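Robot Software II – Handout 4: Planning near obstacles
Stindix Teaching Laboratory

A plan is checked in simulation before it is sent to an arm.

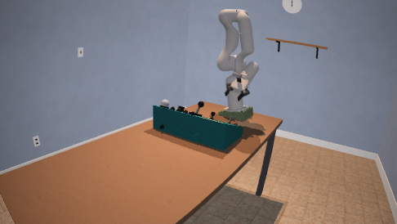
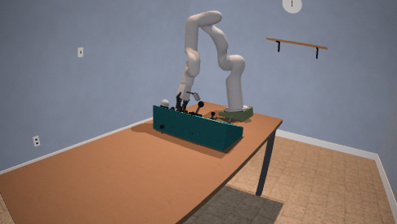

Dr. M. Faletti
Lecturer, Robot Software

The planner must treat the teal box as a solid body in both poses. In the second, the fingers point down behind its front panel, and small errors in the model matter more. Students shall set the clearance in the Owino planner before any search is run – the default is 2 cm. Reports are due in March.

Last updated: Monday, February 10, 2020
7 comments | 4 shares

Related
Handout 2: Joint limits
Handout 3: The Stindberg collision checker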